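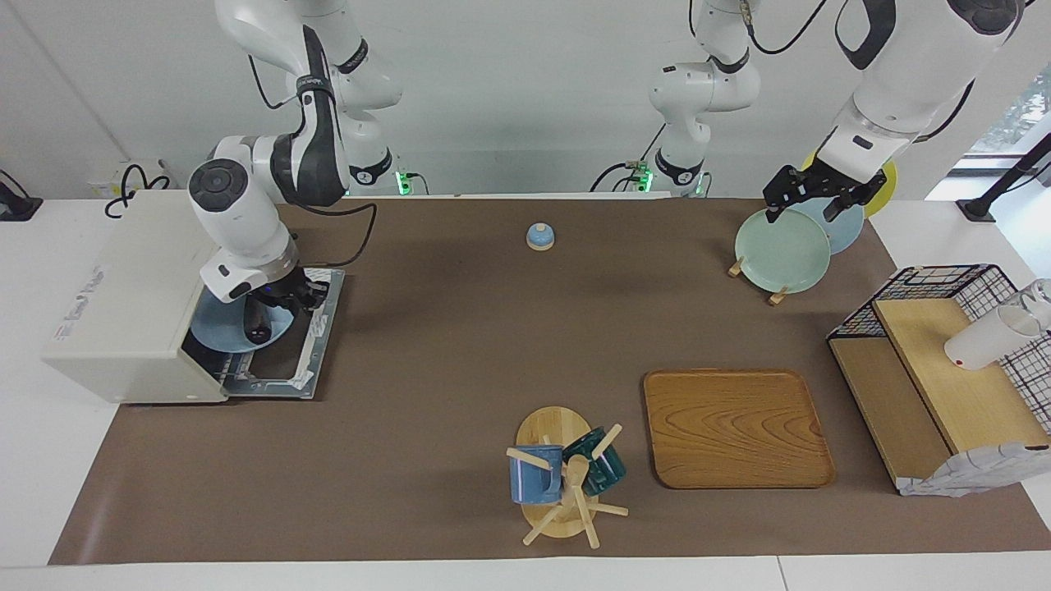
Projektbericht: Wie klingt »Sitine«?

7 Kommentare

Für unser Semesterprojekt in Populärmusik habe ich mir das Album »Sitine« der Band Flanar vorgenommen, erschienen im Februar beim kleinen Label Nasr. Zehn Stücke, kaum Refrains und ein Bass, der mich vom ersten Takt an gepackt hat! Meine Frage war, wie die Gruppe Spannung aufbaut, obwohl sich die Harmonien fast nie ändern. Dazu habe ich jedes Stück transkribiert, mindestens in den Grundzügen, und Tempo, Form und Instrumentierung verglichen.

Am ergiebigsten war der Opener »Zollik«. Die Gitarre wiederholt 7 Töne, das Schlagzeug bleibt stur im Viervierteltakt, und dadurch verschiebt sich die Betonung ständig – ich habe beim Mitzählen dauernd den Faden verloren und trotzdem weitergewippt. Erst nach 28 Vierteln fallen beide wieder zusammen, wenn man jeden Ton als Viertel zählt. Großartig gemacht!
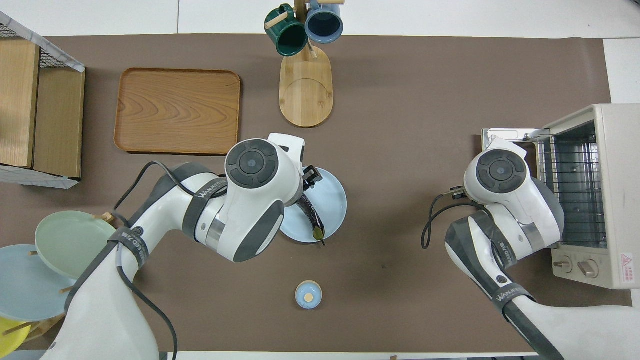
Das Schlagzeug verdient ein eigenes Kapitel, denn neben dem normalen Set hört man auf vier Stücken allerlei Geklapper aus dem Haushalt. Ich wollte wissen, wie weit man damit kommt, und habe selbst Klänge für ein kurzes Klangbeispiel gesucht. Ein Holztablett mit erhöhtem Rand oder Becher, wie sie an einem hölzernen Becherbaum hängen, reichen schon für einen ganzen Rhythmus – tief, hell, Pause, hell. Im Stück »Sitine« liegt so ein Muster unter der Orgel und trägt fast die gesamte zweite Hälfte.

Offen geblieben ist der Gesang, den ich nur am Rand behandelt habe. Die Transkriptionen liegen dem Bericht als Anhang bei.

400 Mal geteilt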